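Chapter 6
Who gets the water?

I grew up outside Nistville, where the river ran low every September and everyone had an opinion on whose fault it was. My dad blamed the cotton growers upstream. The growers blamed the town. I blamed my brother's showers!

In this chapter I want to look at how farms and wetlands share a catchment – and what happens when there isn't enough to go round. We'll start with the Watlow floodplain, where irrigators gave up 40 per cent of their summer water over four seasons, then head up to Lususik to see a very different deal. Keep your notes from Chapter 2 handy, as I'll be leaning on the bit about soil salt quite a lot. 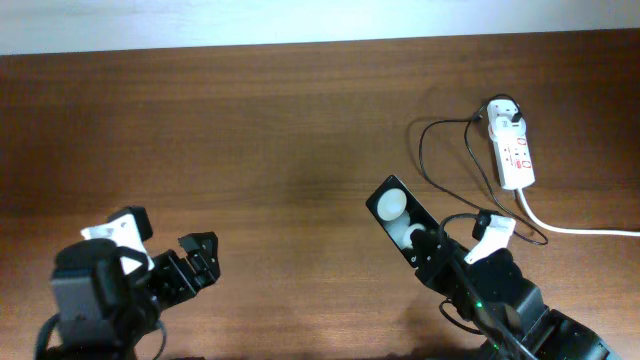
Figure 6.1 A wooden tabletop and a black gripper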